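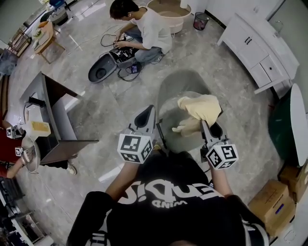
Handheld gripper demos with cloth: how much variation is enough, and should I keep the messy ones?

Posted 2021-01-05 in Learning & Data
Tags: demonstrations, handheld grippers, cloth, household tasks

Hello everyone, and thank you in advance for reading what I suspect is going to be a long post. I've been reading this board for ages and finally have something to ask.

We are a small group collecting household demonstrations with a pair of handheld grippers, one for each hand, with a marker cube on each so we can recover the pose afterward. The person doing the task also has a camera up at head height. No robot arm is involved at this stage. The plan is to train a two-handed policy on what we collect and then move it over to the arms at Fidmont, where we have bench time booked in April.

The task I'm in charge of is laundry, or a very small piece of laundry: a cloth is draped over a plastic basin on the floor, you take hold of the edge with the right gripper, bring the left one in, lift, and lay the cloth down folded once beside the basin. It sounds like nothing. I thought it would be the easy one, and I volunteered for it partly for that reason (my mistake!).

So far I have 57 recordings that I'd call complete. The trouble is that they don't look much like each other. Sometimes the first pinch gets a nice single layer at the hem. Sometimes it picks up a fat wad of two or three layers and the person shakes it a little and goes on. Sometimes they let go, back off, and grab again somewhere else, and the second try is fine. The final result is decent in nearly all of them, but the road there wanders all over the place.

My first training run on all of it gave me a policy that hovers. It brings the right gripper close to the cloth and then sort of drifts over it, as if it can't decide where to go in. I trained a second time on just the cleanest-looking recordings, and that one commits to a grasp right away but is completely lost if the first pinch misses. It closes on air and carries on lifting nothing at all, very confidently.

So here is what I'd love some guidance on. Do I throw out the recordings with regrasps in them, or are they the valuable ones? Should I be telling my demonstrators exactly where to pinch? And does it matter that the room around us is so busy? We record in a shared space, there are people working on other things a few feet away, and the furniture and boxes are whatever happens to be there. A friend who used to do this with the Juntunen group told me I should hang up plain sheets all around and get everyone out of view, but I hate to ask that of people if it isn't going to help.

I should add that we have two people recording and they have noticeably different styles. One is slow and careful, and the other goes in fast and low. I like both of them and would rather not have to tell either one that they're doing it wrong.

Thanks so much for any help. I'm happy to give more details.

Aatos Kinnunen

3 replies

clothwrangler

Hi Aatos, and welcome! I'm so glad you posted this, and I hope you don't mind a long answer, as I spent the better part of two years on more or less this problem with dish towels and I have opinions.

Your two training runs have told you nearly everything already. The hovering in the first one is very typical of a policy that has seen a lot of different grasp points for what looks to it like the same cloth. If half your demonstrations go for the near corner and half go for the middle of the edge, a plain regression model will split the difference and end up in between, where there may be nothing worth grabbing. Before you change any of your data, check what kind of output your policy has. If it predicts a single average action, try one that can represent several choices (a mixture output, for instance). I would do that first, because it costs you an afternoon and no new recordings.

On the regrasps: please keep them! They are the only place your policy will ever learn what a missed pinch looks like and what to do next. The confident lifting of nothing that you describe made me laugh out loud, since I had exactly that with my towels. What I would do is go back through and mark them up. For every recording, write down when each grasp starts, when it ends, and whether it held. Then you can leave out the stretch that leads INTO the bad pinch and keep everything from the moment the gripper opens again. That way the model learns the recovery without learning to make the mistake. It's tedious work, I won't pretend otherwise, but with 57 recordings you can get through it with a pot of coffee.

As for where to pinch, I'd give your people a rule that depends on the cloth and not on the room. "Take the lowest bit of hem you can see hanging on your right" is a good kind of rule. "Take it ten inches from the cabinet" is a bad kind. You want two different people looking at the same crumpled cloth to go for the same spot most of the time, and you can test that without recording anything: drape the cloth, have each of them point, and see whether the fingers land close together. If they don't, keep rewording the rule until they do.

I wouldn't correct anybody's speed. Slow and fast can be evened out afterward by resampling along the path. The low approach is another matter and might be worth a friendly conversation. Coming in low tends to put the hand between the camera and the cloth, so you lose sight of the thing you're grabbing at the very moment it matters. Watch a few of those back from the head view and see if you can tell where the fingertips are.

One more thing that I wish I had done earlier is to re-drape the cloth between recordings in a way that isn't up to the person recording. We all have a habit of laying it down "nicely" without noticing, with a helpful fold facing us. Have somebody else drop it from waist height, and take what you get.

Good luck, and do come back and tell us how it went!

Pim_R

Keep everything. More data always wins. Also I'd switch to the Clollik recorder if you aren't on it, I find it much easier for lining up two hands. I never bothered with labeling grasps and my block stacking worked fine.

 Reply from clothwrangler: I think stacking is a bit kinder than cloth in this respect, Pim! A block looks like a block however badly you grabbed it last time. But I agree about not throwing things away.

 Reply from Pim_R: fair

marguerite_t

I can't say much about the policy side, but I can speak to the room question and to the markers, having collected in some very crowded places myself.

Please don't hang the sheets. I know people swear by them, and if your robot were going to spend its whole life in front of a sheet I'd say go ahead. You're moving to a different building in April, though, and a policy that has only ever seen one plain background can be terribly upset by a radiator. People kneeling on the floor with their own projects, cables, a desk, boxes that come and go: as long as the cloth and the basin are in good view, I would leave all of that in. What I'd worry about is a background that never changes. If the same box stands in the same corner in every recording, the model may start using it as a landmark. So turn the basin to a new spot every few recordings and stand on a different side of it. We moved after every second recording, which became a habit very quickly, and it did us more good than any tidying.

Do look out for other marker cubes, however. If there is a second rig in the same room with cubes of its own, and it wanders into the head camera's view, your tracker has to know which cubes are yours. If the IDs are all different, then you're fine, just filter on them. If both rigs were printed from the same sheet, you will get the most puzzling jumps, where your left hand is suddenly across the room for a moment and then comes back. I lost a good deal of time to this once before I thought of checking. Plot the gripper positions for each recording and look for sudden leaps. Hands don't teleport, so anything that moves farther than an arm's length between two consecutive readings is suspect.

Also check the cubes when the cloth is being lifted. A fold can easily come up in front of the marker, and then the tracker is guessing or has nothing at all. I would look at how long the gaps are. Short ones can be filled in by interpolation without harm. For long ones I'd drop that stretch, or ask the person to keep the wrist turned so that one face of the cube stays toward the camera. It feels strange for the first few tries and then you forget you're doing it.

Shiny floors are worth a thought as well. Polished stone or tile can throw back a glare from a window, and it washes out the black squares if the cube is low and the light is behind it. If you see more dropouts on the side nearest the window, try recording a few with the blind down and compare.

And since you asked about your two people: I'd have them swap tasks for a while, so each gets a rest from the same cloth. People get very smooth after a long run, and the smooth ones all come out alike. I'd also make sure you hold back some recordings from both of them for testing, not just from one.

Is the cloth always the same one, by the way? And the same color basin?

Follow-up from Aatos Kinnunen

Thank you both, and Pim as well! This is so much more than I hoped for.

Marguerite, same cloth and same basin every time, I'm a little embarrassed to say. It hadn't crossed my mind. A light yellow cloth and a grey basin. I'll bring in a few from home, including a stiff one that I think will behave very differently.

I did the pointing test with my two demonstrators this morning and they disagreed on nearly every drape, even though each of them was sure the other would pick the same place. So now we have a rule, which is the lowest hanging hem on the right side, and if there isn't one, the nearest free edge. They agree much more often with that.

I also plotted the gripper positions, and there are leaps in 3 of the recordings, all of them on the left hand. I haven't worked out yet whether it's somebody else's cube or just my tracker losing ours, but I'll compare the IDs tonight. The labeling I'm doing in Zikham, which is slow going with two hands on separate tracks. If anyone has a good way of marking grasps on both at the same time I would be very happy to hear it.

clothwrangler

For the two tracks, I go through the right hand from start to finish, save, and then do the left as a second pass with the right-hand marks showing above it. Switching back and forth made me miss things. And yes, bring the stiff one!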